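Home | Stories | Poems | Archive | Submit

The Sandwich Ferry

April
By Nazareno Mancuso 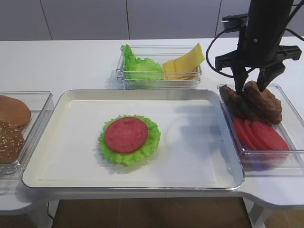

The ferry to Rirau left at noon, and Hollis had never once missed it in 19 years of selling lunch on board. Today she was running! Down the hill, past the net sheds, apron flying, with a basket on each arm and her hat gone somewhere back by the church.

"Hold it!" she yelled. "Hold the boat!"

Old Captain Sesska heard her. The whole harbor heard her. He leaned on the horn, a great happy blast that sent every gull up off the roofs, and the deckhand threw the gate open again.

She jumped. Oh, it was a wonderful jump, the kind you'd tell your grandchildren about, with 2 feet of green water under her boots and a loaf of bread sailing ahead of her like a scout.

A boy in a yellow raincoat caught the loaf.

"Is this for anybody?" he asked.

"It's for you now," said Hollis, sitting down hard on a coil of rope. "What's your name?"

"Pim. I'm going to live with my aunt. I've never seen her."

"Does she have a red door?"

He pulled out a letter and read it twice. "It says red door."

"Then I know her! She sings when she hangs the wash, and she's got a dog as big as a stove." Hollis tore the loaf in half, and steam came out of it, and the boy laughed for the first time since the train.

They ate all the way across. By the time the island came up out of the haze he had tied on her spare apron and was working the upper deck, shouting "Lunch! Lunch!" louder than the horn.

On the dock a woman was already waving, and the dog was already in the water.

Comments

prostar60: The dog!!! I want a whole story about the dog.

Lena K.: Read this to my kids at bedtime and they made me do the horn three times.

marshbird: Does Pim come back in another one? Please say yes.

Older | Newer | Back to Stories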